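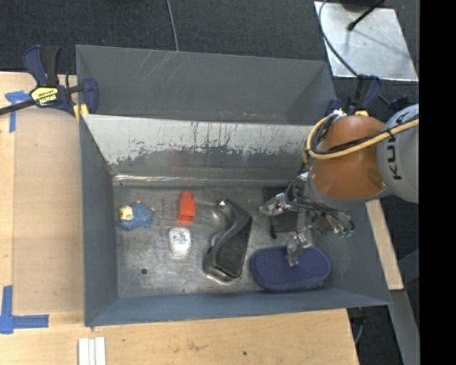 Peluche azul e garrafa de plástico vermelho-alaranjada, no fundo de uma caixa metálica cinzenta.

Procuram-se pessoas com coisas guardadas em casa
Chamada de participantes para o projeto Mai, da Associação Cosura

Quase todas as casas têm uma gaveta, uma lata de bolachas ou um saco no fundo do roupeiro onde foram parar coisas que já não servem para nada e que, mesmo assim, atravessaram mudanças de casa, obras, divórcios e limpezas de primavera. Um botão de um casaco que já não existe. Uma chave. O boneco com que dormia um filho que hoje tem barba. Gostávamos muito de conversar com quem guarda estas coisas, e também com quem as deitou fora e ainda hoje pensa nisso (estas pessoas costumam ter muito que contar!).

O Mai é um projeto de recolha de histórias de vida a partir de objetos domésticos. Começou com um punhado de conversas à mesa da cozinha da nossa sede, quando andávamos a arrumar o espólio da antiga retrosaria e percebemos que quem lá entrava para dar uma vista de olhos acabava por ficar a tarde toda. Vinham ver os fechos e as rendas e saíam a falar da avó, do enxoval, do patrão que não deixava as raparigas sentarem-se. Fomos tomando notas em fichas de cartolina, depois com gravador, e hoje o nosso ficheiro tem 1722 fichas, umas com três linhas tortas e outras com folhas e folhas agrafadas atrás. Há fichas sobre dedais, sobre cassetes, sobre um serviço de chá que foi a um casamento e voltou sem o bule. Falta-nos ainda muita gente, e é por isso que abrimos agora esta nova ronda.

Quem procuramos

Procuramos cerca de 100 participantes, de qualquer idade a partir dos 18 anos, que vivam em Portugal ou que cá tenham vivido tempo suficiente para cá terem deixado ou trazido alguma coisa. Não é preciso ser colecionador, nem ter objetos bonitos, antigos ou valiosos. Uma tampa serve. Um brinquedo estragado serve. Uma embalagem vazia que lhe lembra a casa de banho dos seus tios serve lindamente.

Nesta ronda temos especial vontade de ouvir pessoas que vivem em quartos arrendados ou em casas partilhadas, porque no ficheiro há muitos sótãos e muito poucas malas. Gostávamos também de chegar a quem veio de outro país e teve de escolher o que cabia na bagagem, a homens com mais de 60 anos (são poucos os que se inscrevem e depois, quando chegam, custa-lhes ir embora) e a quem esvaziou há pouco tempo a casa dos pais. Sabemos que este último assunto pode ser pesado. Falamos dele ao ritmo de cada um, e se a meio da conversa lhe apetecer mudar para as receitas de marmelada, mudamos para as receitas de marmelada.

O que lhe pedimos

A participação tem dois momentos. O primeiro é uma conversa individual, na nossa sede ou por videochamada, com uma das pessoas da equipa. Pedimos que traga consigo até quatro objetos, ou fotografias deles, se forem grandes, frágeis ou se já não estiverem na sua posse. Houve quem desenhasse de memória um aparador inteiro, com as portas e tudo, e foi uma das sessões mais bonitas que tivemos. A conversa demora em geral uma hora e meia, mas nunca mandámos ninguém embora por causa do relógio.

O segundo momento é um encontro em pequeno grupo, com 10 pessoas no máximo, em que cada participante conta aos outros a história de um dos objetos que escolheu. É sempre ao fim da tarde, a partir das 18h30, com sopa, pão e o que aparecer. Quem não se sentir à vontade para falar em público pode pedir que a sua história seja lida por outra pessoa, ou pode vir apenas ouvir. As duas coisas são perfeitamente normais e acontecem em todos os encontros.

Não ficamos com os objetos. Saem consigo, tal como entraram. Se quiser que os fotografemos, temos uma mesa preparada para isso, com boa luz, e oferecemos-lhe uma impressão em papel.

O que acontece às histórias

As conversas são gravadas em áudio, com a sua autorização por escrito, e transcritas por nós. Antes de a transcrição entrar no arquivo, recebe uma cópia e pode cortar, corrigir ou acrescentar o que entender. Pode assinar com o seu nome, só com as iniciais ou com um nome inventado. Se falar de outras pessoas, e toda a gente fala, combinamos consigo a melhor maneira de as proteger.

Uma parte das histórias será publicada no próximo caderno do Mai, com edição da Fisow, a pequena editora que nos acompanha desde o primeiro número e que tem tido connosco uma paciência enorme com prazos. Outra parte será ouvida numa instalação sonora na sala Rirolov, no piso térreo da nossa sede. Pode aceitar uma coisa e recusar a outra, ou recusar ambas e ficar apenas no arquivo, que se consulta por marcação. Pode também mudar de ideias mais tarde: basta escrever-nos e retiramos a gravação e a transcrição. Do caderno impresso já não conseguimos retirar nada depois de ir para a gráfica, e avisamos sempre antes desse momento.

Quem vai encontrar do outro lado

As conversas são conduzidas por Raili Hämäläinen, antropóloga, que vive em Portugal há tantos anos que já ralha connosco por causa do café fraco, e por Arvo Heiskanen, que trata do som e da montagem e que fala português devagar e escuta muito bem. Se preferir conversar em inglês ou em finlandês, diga-o na inscrição. Para outras línguas procuramos arranjar intérprete, mas precisamos de mais algum tempo para organizar a sessão.

Apoios e questões práticas

A participação não é paga. Reembolsamos as deslocações em transportes públicos, mediante apresentação do bilhete, e oferecemos um exemplar do caderno a cada participante, quer a sua história lá venha ou não. A quem tem crianças pequenas e não tem com quem as deixar, pedimos que nos diga com antecedência para prepararmos a sala do lado, que tem tapete, livros e uma caixa de lápis de cor já bastante roídos.

A sede fica num rés do chão, com entrada sem degraus e casa de banho acessível. O elevador do prédio não interessa para o caso, mas perguntam-nos sempre por ele: existe e é dos vizinhos. Podemos deslocar-nos a casa de participantes com mobilidade reduzida, desde que a visita seja combinada primeiro por telefone. A videochamada não exige instalar nada, recebe uma ligação e carrega nela. Se a tecnologia lhe der dores de cabeça, fazemos tudo por telefone fixo, à antiga, e os objetos descreve-os em voz alta. A nós dá-nos até um certo prazer.

Como se inscrever

Escreva-nos uma mensagem, à mão ou por correio eletrónico, com o seu nome, um contacto, a localidade onde vive e algumas linhas sobre pelo menos uma das coisas que gostaria de trazer. Não precisa de ser um texto cuidado. Gostamos de saber o que é o objeto, onde está guardado neste momento e quem lá em casa acha que ele devia ir para o lixo. Diga-nos também se prefere a manhã ou a tarde e se quer vir à sede ou falar à distância.

Pode ainda entregar a inscrição em mão, na receção da Cosura, das 10h às 17h, onde há impressos e uma caneta presa com um cordel. Aceitamos inscrições até ao fim de setembro. Respondemos a todas, incluindo aquelas a que não conseguimos dar lugar nesta ronda, e essas ficam em lista para a seguinte, se a pessoa assim o quiser.

Perguntas que nos têm feito

Posso inscrever-me com a minha irmã, se o objeto é das duas? Podem, e até agradecemos. Marcamos uma conversa para cada uma e depois outra em conjunto. As versões raramente coincidem e guardamos ambas.

O meu objeto é de comer, ou já foi. Tem havido de tudo, desde um frasco de piripíri a uma fatia de bolo de noiva. Pedimos só que venha bem fechado.

Já participei numa ronda anterior. Volte, se tiver outra coisa para contar. Damos prioridade a quem vem pela primeira vez, mas costuma sobrar uma cadeira nos encontros de grupo, e a sopa é sempre feita a contar com mais gente.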